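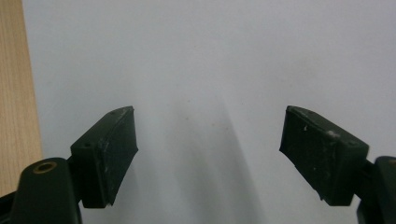
Pale wood and plain white at the Melis mill, Sat 4 May.

The paper mill at Melis opens to the public twice a year, in spring and again in September. Paper has been made on the site since 1618, and the tour starts at the old wheel pit on the river side. Parking is across the bridge in Zasteck.

Our guide was Debora Pagano, who works in the finishing room. She took us through the rag store first, then the beating room, where it was too loud to hear much. The mill still makes 300 gram sheets by hand for printmakers. Each one is couched onto felt, pressed and hung upstairs for several days.
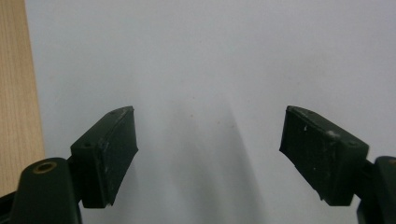
Green on white, Melis.

The drying loft was the best part. The shutters are opened and closed by hand depending on the weather — Gerardo Fiore has been doing it for years and goes by the wind off the river.

The tour took a little under two hours. The shop sells seconds by weight, cash only, and the café closes at three. There are two steep flights up to the loft and no elevator.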